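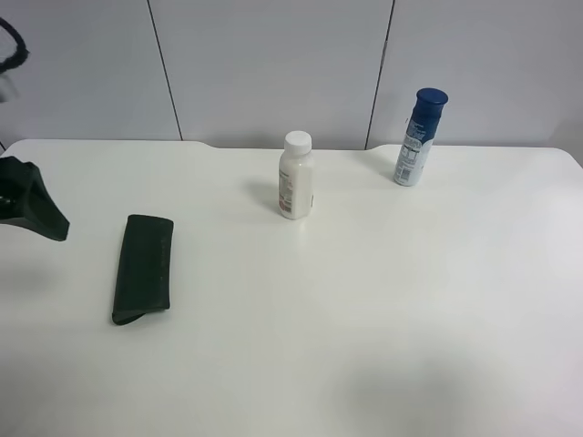 Kyung-hwa Seol

Tabletop Cell 7: Frequently Asked Questions on Set-up and Care
Sitdale Automation Workshop
Last revised November 2022

These answers apply to Cell 7 only. Staff using the older cells should follow the sheet kept with each machine.

Who may set up the cell?

Any member of staff who has completed the induction with Fares Zein or Chang-ho Hyun. Visitors and placement students may work at the cell once a trained member of staff has set it up and signed the log. They may not alter the arm limits or the gripper settings.

How should the table be prepared?

Wipe the surface with the diluted cleaner from the Quintanilla cupboard and dry it fully. Do not use polish. The table is white, and a polished patch reflects enough light to upset the camera.

Which objects are used for the daily check?

The standard set is two bottles and one green cloth. The shorter bottle, with the white cap, stands near the middle of the table towards the back. The taller one, with the dark blue cap, goes further to the right and close to the back edge. The cloth is folded into a long, narrow rectangle and laid on the left-hand side, nearer the front. A slight tilt is acceptable.

Must the objects be in exactly the same place every day?

No. The check allows 60 mm either way for the bottles. The cloth is treated more loosely, as it never folds in quite the same manner twice. Please do not tape outlines to the table. Tape was tried in April and left a residue that took two people most of a morning to remove.

The cloth does not lie flat at the fold. Should it be pressed?

No. A fold that lifts a little gives the gripper something to approach, and the check was written with this in mind. Replace the cloth if its stitching has begun to come away.

Where should the gripper be when the arm is parked?

On the left, clear of the cloth and above the table surface. It should not rest on the table. If it has settled on to the surface overnight, enter this in the log and inform Seung-woo Koo before starting the arm.

How is the gripper looked after?

Wipe the fingers with a dry, lint-free cloth at the end of each day. Every 18 working days the finger screws are checked with the torque driver and the result is written in the log. Worn fingers are changed as a pair – never singly – and the gripper must then be homed again from the Florkavel control panel. Homing takes a few minutes and should not be interrupted.

What should I look for in the cable?

The cable should hang in an open curve with no sharp bend. Move the arm slowly through its full reach and watch the cable for pulling or rubbing. If the outer cover is split, switch off at the wall and attach a red tag. Cables are not to be repaired with tape.

Do shadows on the table matter?

Soft shadows beside the bottles are expected. A larger shadow towards the front of the table is also acceptable, provided that it does not reach the cloth or either bottle. Should it do so, adjust the lamp and repeat the camera check. The blinds stay as they are.

The panel shows fault 71. What does this mean?

The gripper has closed further than expected without meeting an object. Press Stop, open the gripper by hand control and look at the fingers. A loose finger is the usual cause. If both are firm, home the gripper and try once more. A second fault 71 on the same day should be reported, and the cell left switched off until it has been examined.

Can I use my own objects?

Yes, after the daily check has been passed with the standard set. Glass and open containers of liquid are not permitted. Return the standard objects to the Dudex tray when they are not on the table.

Whom do I contact?

Routine questions on set-up: Fares Zein. Faults and repairs: Seung-woo Koo. Induction bookings: Kyung-hwa Ki, at the workshop office. Corrections to this page should be sent to the author.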